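Brirholm Notes
Keeping the large table in order

The workroom at Brirholm was rearranged in December, and readers of this blog have asked for a short account of the new arrangement. The former layout consisted of separate desks pushed together, with a gap at each join into which small parts regularly disappeared. It has been replaced by one large white table with a curved edge. Persons may now stand or sit at it as the work requires, and the office chairs are to be pushed in when not in use.

The principal difficulty has been wiring. Short lengths of cable accumulate on any flat surface, and a connector left with its wires attached will catch on a sleeve sooner or later. I have therefore adopted the following practice, first tried during the Ticona work and since extended to Jareo.

Each connector is kept with its own bundle and is not to be separated from it for convenience. Bundles are laid out on the table at the start of a task and returned to the Gemeck drawers at the end of it. There are 76 of these drawers, of which 16 are reserved for connectors. The labels were written by hand and 9 of them have had to be written again, my sevens being open to misreading.

White has proved a satisfactory colour for the table top. A dark wire is found at once. Pencil marks are also found at once, and the surface is wiped down at 3 in the afternoon and again before the lights are switched off. Drinks are kept on the desks further back.

I remain undecided on the matter of trays. A tray keeps small items together, but it also takes up room and tends to be filled with whatever is nearest. For the present, none will be purchased.
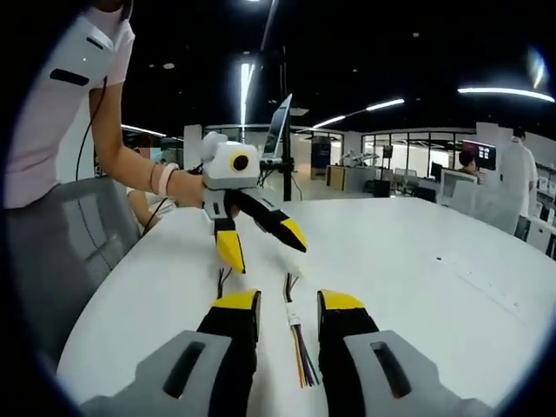

Filed under: Workroom and Storage

A small white connector on the table, with its purple, yellow, green, red and black wires. Suggestions concerning drawer labels may be left in the comments. The next entry will deal with the chairs, two of which require new castors.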